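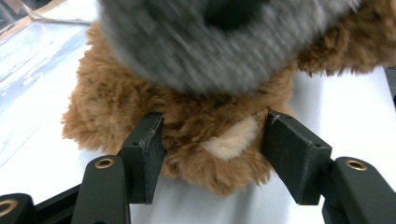
프린터 드라이버 때문에 주말을 거의 다 썼습니다. 같은 문제로 검색하시는 분이 있을 것 같아 순서대로 적어 둡니다. 글이 좀 길어서 나눠 올립니다.

기종은 Kindmont 흑백 레이저 복합기이고, 사무실에서 쓰던 것을 집으로 가져온 겁니다. 노트북은 윈도우 11입니다. 인쇄는 되는데 스캔이 안 됐습니다. 스캔 버튼을 누르면 "컴퓨터를 찾을 수 없음"이라고 나오고 30초쯤 뒤에 대기 화면으로 돌아갑니다.

처음에는 공유기를 의심했습니다. 껐다 켜고, 복합기도 전원을 뽑았다가 다시 꽂았습니다. 변화 없음. 고정 IP를 줘 봐도 마찬가지였습니다. 여기까지 금요일 밤입니다.

다음은 제조사 다운로드 페이지. 모델명을 넣으면 통합 설치 도우미를 받으라고 나옵니다. 받아서 실행하면 누락된 드라이버를 찾아 준다고 하는데, 제 경우에는 진행률이 77%에서 멈췄습니다. 세 번 해 봤고 세 번 다 같은 자리였습니다.

로그 파일은 설치 프로그램 폴더가 아니라 사용자 임시 폴더에 생깁니다. 열어 보니 오류 코드 146이 반복해서 찍혀 있었습니다. 고객지원 문서에서 이 번호를 검색하면 결과가 없습니다. 한국어 페이지도 영어 페이지도 없습니다.

사용자 포럼에는 있었습니다. Thodoris Spanos라는 분이 올린 글인데, 예전 버전의 스캔 서비스가 남아 있으면 새 설치가 그 파일을 덮어쓰지 못하고 146을 낸다고 합니다. 제 노트북에도 전에 쓰던 같은 회사 프린터의 서비스가 그대로 있었습니다. 제어판에서 프로그램을 지워도 서비스는 안 지워집니다.
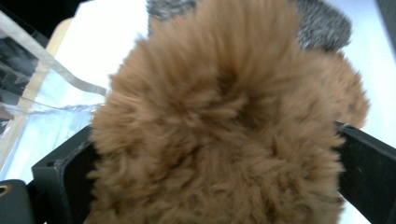
그래서 한 일은 이렇습니다. 서비스 관리 창에서 스캔 관련 서비스를 중지하고 시작 유형을 '사용 안 함'으로 변경. 재부팅. 남은 프로그램 폴더 삭제. 인쇄 서버 속성의 드라이버 탭에서 예전 드라이버 패키지까지 제거. 다시 재부팅.

드라이버 패키지 제거할 때 "사용 중"이라고 나오면 인쇄 스풀러를 재시작하고 바로 지우면 됩니다. 조금만 늦어도 다시 잡힙니다. 저는 두 번째에 지워졌습니다.

그다음에 통합 설치 도우미를 쓰지 않고 개별 드라이버를 받았습니다. 다운로드 페이지 맨 아래 '전체 목록 열기'를 눌러야 보입니다. 인쇄 드라이버와 스캔 드라이버가 따로 있고, 스캔 쪽은 16번 항목이었습니다. 목록 순서는 언어 설정에 따라 바뀌니 번호 말고 이름으로 찾으세요.

설치는 5분도 안 걸렸습니다. 스캔 버튼을 누르니 노트북 이름이 목록에 떴고, PDF로 저장도 됩니다. 양면 스캔까지 확인했습니다.

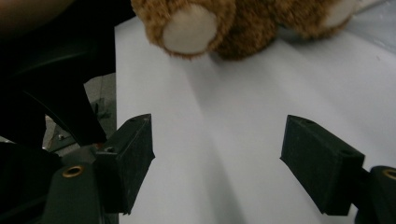 작성: Adi Harahap · 2023-01-08 · 스레드 이어서

보증 얘기도 잠깐 하겠습니다. 토요일에 고객센터에 전화했더니 제 기기는 판매처인 Stefanou에서 보증을 처리한다고 했습니다. Stefanou에 전화하니 소프트웨어 문제는 제조사 담당이라고 합니다. 통화 대기만 합쳐서 70분이었습니다.

양쪽 다 상담원은 친절했습니다. 다만 어디까지가 소프트웨어 문제인지 정해 둔 문서가 없는 것 같습니다. 접수 번호는 양쪽에서 다 받아 두었습니다. 나중에 하드웨어가 고장 나면 이전 접수 기록을 물어본다고 해서요.

Chiamaka Edet 님이 댓글로 물어보신 것: 맥에서는 확인 못 했습니다. 집에 맥이 없습니다. 포럼에는 맥은 기본 스캔 앱으로 바로 된다는 글이 몇 개 있는데 직접 해 본 게 아니라서 장담은 못 합니다.

펌웨어 업데이트는 하지 않았습니다. 설치 도우미가 계속 권하지만, 업데이트한 뒤에 호환 토너를 인식하지 못한다는 글을 봤습니다. 지금 호환 토너가 들어 있어서 다 쓸 때까지는 그대로 둘 생각입니다. 자동 업데이트는 복합기 메뉴의 설정 > 일반 > 업데이트에서 끌 수 있습니다.

방화벽을 아예 끄라는 답변도 많이 보이는데 그럴 필요는 없었습니다. 네트워크 프로필이 '공용'으로 되어 있으면 '개인'으로만 바꾸세요. 제 노트북은 처음부터 개인이었습니다.

USB로 연결해서 쓰시는 분은 순서가 조금 다릅니다. 드라이버를 다 설치하고 안내가 나온 다음에 케이블을 꽂아야 합니다. 먼저 꽂으면 윈도우가 기본 드라이버를 잡아 버려서 인쇄만 되고 스캔 항목이 안 생깁니다.

마지막으로, 예전 서비스 이름은 버전마다 다릅니다. 서비스 설명란에 제조사 이름이 들어 있는 것만 건드리시고, 중지하기 전에 이름을 적어 두세요. 다른 모델에서 해 보신 분은 모델명과 윈도우 버전을 같이 댓글로 남겨 주시면 이 스레드 아래에 추가하겠습니다.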